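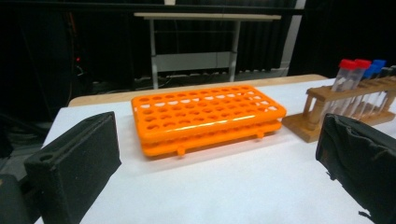 Ticket 941 — Capped tubes sticking in wooden rack
Opened 2025-06-29
Site: Cislow teaching lab, bench 3
Status: waiting on supplier

Hi again, it's me with the racks. We switched over to the wooden ones from Plattner this spring and I love how they look, but the tubes grab when I lift them out. If I pull on the cap, the cap comes off in my hand and the tube stays put. Not great when there's something in it!

What I've tried so far:

Wiped out the holes with a dry pipe cleaner. A little dust came out, no real change.

Swapped the tubes for a fresh bag from Imlow (lot 148). Same thing, so I don't think it's a bad batch of plastic.

Put the same tubes in the orange plastic rack. They drop in and lift out fine, maybe even a bit too easily — they lean. So the tubes are OK and I'm blaming the wood.

Left the wooden rack out of the humid prep room over the weekend. I think it's slightly better? I wouldn't swear to it.

Update, later the same day: went over two of the holes with 800 grit paper wrapped around a pencil, just a few turns each. Big difference on those two. I stopped there because I don't want to void anything if Plattner will replace the rack, and I also don't know what the finish is or whether I should be breathing it.

Questions for whoever picks this up: is there a hole size listed for this rack anywhere? The order sheet only has the part number, 93, and the Fanside catalog page for it is gone. And can I sand the rest, or should I box it up and send it back?

For now I'm using the orange one for anything that matters and keeping the wooden one for empties. I need it sorted before the July classes start, please.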